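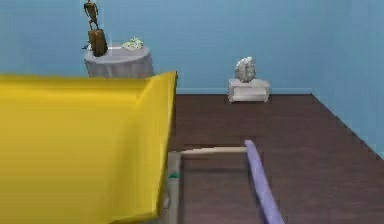 BOOKS | FICTION IN REVIEW

The Pradine Survey
Troltari, paperback, 275 pages

The narrator of The Pradine Survey is a land surveyor. She has been hired to redraw the boundary between two towns, Honavmont and Pradine, which share a river, a school and a bus line, and which have disagreed over the position of a stone wall for longer than either town has kept records. She gives no name. The people she interviews address her as "the office," and she answers to it.

The novel has two parts of unequal length. The first, taking up two-thirds of the book, is her field notebook, kept from her arrival until the first snow closes the upper road in December. The second is the report she files afterward. The two cover the same weeks and the same ground, and they differ on a large number of points. A reader who wants to know which version is correct will have to do a fair amount of page turning, and the book supplies enough information to settle most of the differences. It leaves four or five open.

The method is old. Paired accounts have been a standard device since the novel in letters, and the usual risk is repetition. The author handles this by changing what each document is allowed to notice. The notebook records weather, meals, sore feet and the prices of things, and says little about the law. The report has no weather in it at all. When the death of a ferry passenger, which takes up eleven pages of the notebook, reappears in the report, it does so as a clause in a sentence on access rights. The effect depends on the reader having the earlier pages fresh in mind, and I would advise against leaving a long gap between the parts.

The ferry is called the Filip. It is a flat cable boat that crosses the river below the mill, and it carries much of the plot. Anyone in Honavmont who wants to see a doctor takes it, and so does anyone in Pradine who wants to bury a relative, the only cemetery being on the other bank. The author clearly knows how such a boat works. The cable tension, the angle of the hull to the current and the procedure at high water are all set out in the first 40 pages, and every one of these details is used later. I found one slip: the Filip is said to land on its upstream side in chapter three and on its downstream side in chapter nine, with no change in the ramps.

Honavmont has 1,820 residents by the count given in the opening entry. The figure returns six times, and on each occasion it has been left uncorrected for a birth or a death the narrator has already reported. I took this for carelessness until the report, where an appendix gives the adjusted number and the dates of each change. It is a small piece of engineering and it is done well. The same cannot be said for the subplot about the schoolteacher and the missing maps, which is set up at length and then dropped. The maps are found, in a drawer, in a footnote.

The prose is plain and mostly in the past tense. Sentences run short in the notebook and long in the report, which suits the two kinds of document. Dialogue is given without quotation marks. This causes trouble in the town meeting in chapter seven, where at least five people speak in turn and three of them hold the same view of the wall. I read the chapter twice and am still unsure who proposes the vote. Elsewhere the lack of marks does no harm.

The narrator herself is the weakest part of the design. Her silence about her own past is a rule of the form, and for the length of the notebook the rule holds. In the last section of the report she breaks it, with a two-page statement about a sister and a house sold years earlier. It reads as if it had been moved in from another manuscript. Nothing in the notebook prepares for it, and the reader who goes back to check (I did) will find one mention of a sister, in a list of people to whom she owes letters. The statement also gives a motive for her decision about the wall, and the decision was stronger without one.

There is compensation in the minor figures, who are drawn through what they want measured. A beekeeper asks for the distance between his hives and the church door. A widow wants the height of her kitchen floor above the river, to the inch, and gets it. These scenes are brief – some are less than a page – and they account for most of what I remember after a second reading.

A few notes on the book as an object. Troltari has set it in a small serif type with narrow inner margins, and the paperback has to be pressed hard to read the ends of lines on left-hand pages. The report is set in a different face, with numbered paragraphs, and cross-references to those numbers are accurate wherever I tested them. The two fold-out maps are printed on the same stock as the text. Mine began to wear at the crease after three or four openings. Scale bars are included, but the contour interval is missing from the second map, an odd thing to omit in a novel on this subject.

The first 200 pages are the best of it. They are patient, exact and at times very funny, in particular the entries on the lodging house and its rules for hot water. The remaining pages test the reader's tolerance for official language, and a shorter report would have made the same points. Readers who liked the author's earlier book, a story collection with a similar interest in forms and ledgers, will find this one slower and more carefully built. Those new to the work could start here, with a bookmark in the appendix.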